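Part 4: Setting up your card holder

Posted 17 September 2018 by Radomir Gashi
2,671 views | 6 comments | 200 shares

By now the desk drawer is sorted and the receipts are in their envelope, so we come to my favourite bit of the whole Jemness pocket kit: the card holder! It's a small thing, and you'll handle it more than anything else you own except your keys, so it deserves ten unhurried minutes at the table.

These steps suit any booklet-style holder with plastic sleeves and a strap closure. If yours is the Flandix with the zip, read step 3 and then skip to Part 5.

Before you start

You will need:
- the card holder
- every card you carry at the moment (turn out your coat pockets too)
- a soft, dry cloth
- a flat, clean surface with good light

CAUTION: Don't warm the sleeves on a radiator or with a hairdryer to loosen them. The plastic can buckle, and once it has rippled it never lies properly flat again.

Emptying and cleaning

1. Open the strap and lay the holder out flat with the sleeves facing you. Take out all the cards, including the one at the back you had forgotten.

2. Wipe each sleeve on both sides, working from the spine outwards. Frosted plastic hides crumbs and fluff beautifully, so tilt it to the light and go over it again.

3. Run a finger gently along the stitching. If a thread has come up, trim it close with small scissors. Don't pull it!

Note: New sleeves often cling together. Slide a plain piece of paper between them, leave it overnight and they should part easily in the morning.

Choosing what goes in

4. Sort your cards into two piles, the ones you use every week and the ones you don't. The second pile goes back in the drawer, in the tray you made in Part 2. I did this last December and found a library card from a town I'd left years before, along with a loyalty card for the Prekov bakery that needed one more stamp (I went the next morning, and the bun was excellent).

5. Put the card you reach for most in the left sleeve. Push it down with your thumb flat across the top edge, so that it goes in evenly and doesn't catch at a corner.

6. Fill the other sleeves in whatever order you like, one card to each. Two will squeeze in, but the plastic stretches, and later a single card will slip straight out.

CAUTION: Keep any slip of paper with a PIN on it out of the holder altogether.

Checking the fit

7. Leave the holder open on the table and look it over. The sleeves should lie side by side without curling up, and the cover should show as a narrow rim around them. The strap should stretch out freely to the side.

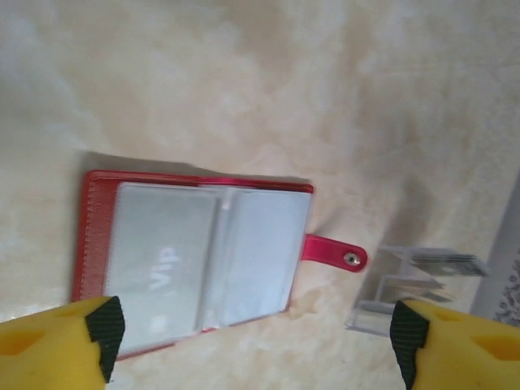 Fig. 4. Red holder opened flat, with a "Vip" card in the left sleeve and the strap out to the right.

It doesn't matter which way up a card sits. Mine all read sideways when the holder is open, and I've grown rather fond of turning my head.

8. Fold along the spine and press lightly for a moment. Bring the strap over and close it. If it strains, take a card out and try again.

9. Open and close it a few times until the movement feels natural. It's oddly satisfying, so don't be surprised if you carry on for longer than you need to!

Looking after it

Wipe the cover with a barely damp cloth whenever it looks dull, and dry it straight away. Glossy covers don't want polish. Leave the holder open for an hour if it has been in a wet pocket.

If a sleeve splits, stop using that one and move the card. Sticky tape gathers dirt and leaves a gummy line on the card itself. The repair counter at Ó Ceallaigh will sometimes replace the inside pages of a holder, so take it along and ask before buying a new one.

Next: Part 5, Keys and loose change

Share | 200 shares | 6 comments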